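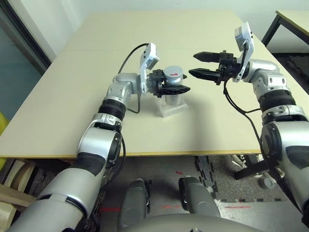

## 4.3 双臂交接调试(圆柱件)

适用于 Janditell 双臂工作站,控制软件为 Hulov。执行本节前应已完成 4.1(机械零位)和 4.2(腕部传感器标定)。单臂抓取尚未通过验收的设备,不得进入本节。

本节以短圆柱件为例,左臂从透明亚克力支座中取件,右臂接件。端面带红色箭头的工件,箭头用于判定交接时的周向角度,放件时应朝向右臂一侧。

### 4.3.1 准备

1. 清理台面。两臂工作区内只保留支座和工件。
2. 将支座平放在台面上,避开两块台板的接缝。支座跨缝放置会产生高度差,导致左夹爪下探深度不一致。
3. 将圆柱件插入支座,下部完全落底,用手轻转确认无卡滞。
4. 检查两侧腕部线缆。线缆应留有弧度,腕关节转到极限位置时不得绷紧,也不得垂入两爪之间。
5. 确认急停按钮已复位,人员位于台面外侧,手和工具不在台面上方。

> **注意:** 台面下方及两侧有人员走动时,不得使能伺服。调试期间应有一人专门负责急停。

### 4.3.2 左臂取件

1. 在 Hulov 主界面选择“交接”>“示教”,速度倍率设为 5%。
2. 将左臂移动到取件预备点。腕部向内弯折,两指水平指向右侧,指尖与工件上段等高。
3. 沿夹爪指向缓慢推进,直到工件位于两指之间。两指不得触碰支座。
4. 闭合左夹爪,夹持位置靠近圆柱上端。夹得过低时,支座会妨碍手指闭合。
5. 记录该点,命名为 `L_GRASP`。此时不要抬起工件。

说明:取件点和交接点分开示教。工件仍在支座中时,可以先检查右臂的接近方向,即使路径有误,工件也有支座扶持,不易倾倒。

### 4.3.3 右臂接近

1. 完全张开右夹爪。
2. 将右臂移动到工件右侧,夹爪指向左方,正对圆柱。指尖略高于台面,不得接触。
3. 从正上方观察两夹爪的指向。两者应大致相对,偏斜明显时调整右腕,不要调整左臂。
4. 记录该点,命名为 `R_APPROACH`。
5. 点动右臂向左推进,确认两指从圆柱两侧通过,且不与左夹爪手指重叠。随后原路退回 `R_APPROACH`。

> **小心:** 右夹爪手指较长,张开后的外廓大于闭合状态。路径检查必须在完全张开的状态下进行。以闭合状态示教的路径不得用于自动运行。

### 4.3.4 交接

1. 左臂将工件竖直提起,下端完全离开支座上沿后停止。
2. 左臂平移至交接高度,记录为 `L_HANDOVER`。
3. 右臂按 4.3.3 的接近方向推进,夹持工件下段,记录为 `R_HANDOVER`。
4. 右夹爪闭合后等待 900 ms,再张开左夹爪。等待时间在“交接”>“时序”中修改,参数名为 `T_HOLD`。
5. 左臂沿原接近方向后退。退出完成前,右臂保持静止。
6. 核对端面箭头方向。若工件在交接中发生转动,检查两爪指面是否有油污,并复查 `R_HANDOVER` 的左右对中。

### 4.3.5 连续运行检查

速度倍率保持 5%,连续执行 9 次交接,全部成功后方可提高倍率。任何一次掉件、碰撞或超时均须重新计数。

| 代码 | 现象 | 处理 |
|---|---|---|
| 315 | 右夹爪闭合后未检测到工件 | 复查 `R_HANDOVER` 的推进深度 |
| 316 | 左夹爪张开超时 | 检查夹爪供电和线缆插头 |
| 320 | 双臂间距低于安全值 | 停机,退回 `R_APPROACH` 后重新示教 |

代码 320 不可在界面上直接清除,须先按下急停,手动分开两臂,再重新上电。

使用 Vastine 夹爪的设备,指尖更换后 `L_GRASP` 和 `R_HANDOVER` 均须重新示教,其余各点可以保留。使用 Dewan 夹爪的设备,全部点位须重新示教。

修订记录:2018年1月13日,星期六,Kedir Demissie,增加代码 320 的复位步骤。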